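Subject: Re: Draft 3, clause 6 – reset, intervention and what counts as a finished fold
From: Aldana Vergara
To: garment-handling practice list

Replying to the points Suso raised on clause 6, in the order they came. I have trimmed the quoted text where it only repeated the draft.

> 6.2 says an operator may reset the garment "where necessary". At our site
> this has been read in two ways. One shift treats a twisted sleeve as a reset,
> the other lets the arms carry on until they time out. The logs can't be
> compared. Can we have a definition, or failing that a list?

A definition. Lists grow, and each site adds its own entries to the bottom. I propose the following for 6.2:

"A reset is any contact by a person with the garment, or with the cloth it lies on, between the start mark and the end mark of an attempt. A reset ends the attempt. The attempt is logged with the outcome 'reset' and the next one starts from the entry state given in 6.1."

Under this wording a twisted sleeve is not a reset unless a person touches it. If the arms carry on and time out, the outcome is "timeout". The two shifts would then be logging the same thing, and the difference between them would show up in the outcome column where it can be read.

> Also on 6.2, we tug the table cover straight between attempts. Is that
> contact with the cloth in your sense?

Between attempts, no. The clause only runs from the start mark to the end mark. I would still like the cover checked at the start of each session and after any attempt in which a gripper has dragged it. Creases in the cover matter less than people think for planning, but a ridge under the fabric will lift one layer and give the fingers something to pinch that is not the garment. Draft text for 6.1(c): "The table cover shall be flat within the working area and shall not be trapped between the garment and the table edge."

> 6.4: "fully folded" isn't measurable. Voreo's people score by eye, we score
> against a template, and Kohlhase has some weighting that I don't follow.

Agreed, and this is the weakest part of the draft. The trouble is that three separate questions have been put under one word:

a) Is the outline acceptable?
b) Are all parts of the garment inside the outline?
c) Has the garment been released and left at rest?

Scoring by eye tends to answer (a) and let (b) go. A template answers (a) and (b) but only if it is laid down after release, and I know of at least two sites where it is held over the table while the grippers are still closed. The Kohlhase weighting covers all three and then adds them together, so a garment with a good outline and a sleeve hanging out can come out level with one that is a little crooked and complete. I don't think an added score belongs in a practice document. Each site can compute what it likes from the three answers, provided it records the three answers.

Proposed 6.4: "For each attempt the operator shall record outline, containment and release separately, each as yes or no. Containment is 'no' if any part of the garment extends past the intended edge, whatever the size of that part. Judgement shall be made from above."

The words "whatever the size" will be argued over. I have left them in on purpose. Once we allow a tolerance, we have to say how it is measured on soft material, and a pointed flap measures very differently depending on where the ruler goes.
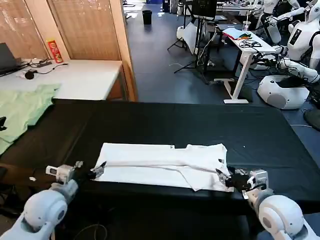 A second matter under 6.4 is the intermediate state. Several of you log only the end result. For a garment folded lengthwise and then across, the first fold determines most of what follows, and a flap that is out of place at that stage will either be hidden by the second fold or made worse by it. Hidden flaps pass the template. I suggest a new 6.5: "Where a task has more than one fold, containment shall also be recorded after each fold, before the next is begun." It costs one extra entry per fold. In the Bremix trial in March we had 2,094 attempts logged this way and the operators did not report that it slowed them down, although the first session was untidy until the form was changed.

> 6.7, spare garments on the table. Ours are kept at one end because walking
> to the shelf wastes time. The draft forbids it. Why?

It forbids it inside the reach of the arms, and the wording should say so. A spare garment outside the working area is a housekeeping matter. Inside it, the garment is a possible grasp target and also a thing for a moving wrist to catch. Where two stations share a corner or stand end to end, reach has to be worked out for both pairs of arms. I will change 6.7 to "within the reach of any arm, including arms of a neighbouring station".

The same clause should take in cables. Slack loops below the front edge of a table are easy to miss from the operator's side – 6.7(b) will ask for them to be checked with the arms at full extension towards the edge, not only at rest.

> Last, how many attempts per garment before it's swapped out?

Draft 3 says 16. Two sites asked for 12 and one for 19. I have no strong view. Knitted items relax with handling and start to lie flatter than they did when new, which flatters the later attempts. If nobody objects I will keep 16 and add that the running number of each garment is to be logged, so that anyone who wants to discard the later ones can do so.

Please send replacement wording and not comments where you can. I will merge what has come in on Saturday and circulate draft 4 with change marks against clause 6 only. Clause 7 stays closed until the stop-category question is settled.

Aldana Vergara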